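Flundance社 Breka棟 見学記 ― 吹き抜け作業場の建屋と保管について

11月、Flundance社のBreka棟を見学した。当方は小規模な試作場の改修を控えており、目的は吹き抜け空間の使い方、照明の配置、機材の保管方法の三点を確認することにあった。製品や研究内容の説明も受けたが、本稿では扱わない。

受付は13時。入館証を受け取り、上履きに履き替えてから作業場に入る。見学路は床面を一周したのち中二階に上がる順で、所要は35分と案内された。撮影は床面からのみ可、中二階からは不可である。

建屋はもと倉庫で、設計事務所Orozcoが改修を担当したという。既存の躯体を残し、内部に中二階を増設した構成である。壁と天井は白で統一されている。中二階の縁には黒い金属製の手すりが回り、横桟と細い縦桟で構成される。白い内装に対して手すりだけが黒いため、床面から見上げても上階の端部の位置を見誤ることがない。中二階は白い柱で受けている。柱は作業場の中ほどに立つが、足元に物を寄せないという運用規則があり、通行の支障にはならないとのことであった。

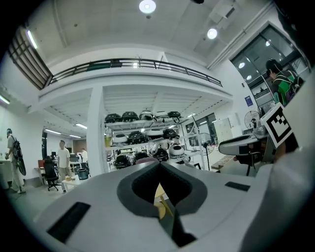

照明は二系統に分かれる。高天井側は丸形の器具、中二階の下は直管形の蛍光灯である。中二階下の天井は白いスラット張りで、蛍光灯の列が奥へ向かって延びる。増設部の下は暗くなりがちだが、午後の時点で手元の明るさに不足は感じなかった。点滅区分は上下で独立しており、夜間は下側のみを点けて運用するという。当方の改修案では全域を一系統としていたので、この点は見直す必要がある。

窓には横方向の暗色のスラットが付き、直射を抑えている。別の面には暗色の枠の大きなガラス窓があり、その向こうにもう一つの空間がある。ガラス面に室内の灯りが点々と映り込むため、見る角度によっては奥が確認しづらい。映り込みを嫌う用途であれば、器具の位置か窓の傾きを先に決めておくべきであろう。

今回もっとも参考になったのは保管棚である。柱の脇に白い金属製の三段棚が置かれ、ヘルメットに似たドーム形の機器が白黒取り混ぜて各段に並ぶ。扉も箱も使わず、機器をそのまま棚板に載せる方式である。球面に近い形状のものは積み重ねができず、保管面積が棚板の広さで決まる。棚をもう一段増やす案もあったが、出し入れの際に上の棚板に当たるため三段に落ち着いたと聞いた。
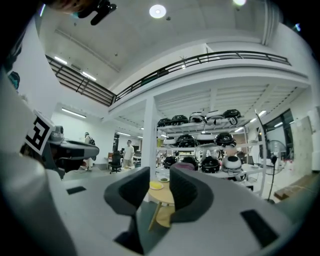 柱脇の三段棚。上段に5台、中段と下段に各4台。

棚の管理にはPrilleyという台帳ソフトを用いている。登録点数は建屋全体で3427点、小物や治具もすべて含む数である。機器ごとに番号を振り、持ち出しと返却の時刻を記録する。棚の段を単位として置き場を登録し、段の中での並び順は問わない。並び順まで固定すると返却時の入れ替えが増え、結果として記録が実態とずれる、というのが担当者の説明であった。色別の整列も行っていない。当方では工具の一本ごとに定位置を決めているが、大物については段単位の管理で足りると思われる。

棚の寸法について質問したところ、同型を複数の部屋で使っており、棚板の高さは後から変更できるとの回答を得た。耐荷重の値は手元に資料がなく、後日送付してもらうことになっている。床への固定方法も併せて照会中である。

中二階には階段で上がる。上階の通路は人のすれ違いに支障のない幅があり、手すり際には物を置かない決まりになっている。落下防止のためで、筆記具も胸ポケットから出して預けるよう求められた。上から見ると床面の動線がよく分かる。棚の前は広めに空けてあり、台車を横付けして機器を載せ替える場所に充てているという。

音の反響はやや気になった。壁が平滑な白の仕上げで天井も高く、説明の声が聞き取りにくい箇所がある。同社でも認識しており、中二階の下面に吸音材を追加する案を検討している。見積は2社から取得済みで、施工時期は未定とのことである。

質疑は上階の打合せ室で行った。主な確認事項は以下のとおり。

照明の交換:高天井側は足場を組まず、中二階から届く範囲と昇降機を使う範囲に分けて実施する。
棚の清掃:月に一度、段ごとに機器を降ろして拭き上げる。
空調:上下の温度差が出るため、送風機を併用する。夏期の実測記録は閲覧のみ可。
見学の受け入れ:1回の人数に上限がある。資料代として3000円が必要。領収書は当日発行。

交通は最寄り駅からバスを利用した。便数が少なく、帰りは停留所でしばらく待った。車で訪れる場合は、来客用の駐車区画を事前に申し込んでおく必要がある。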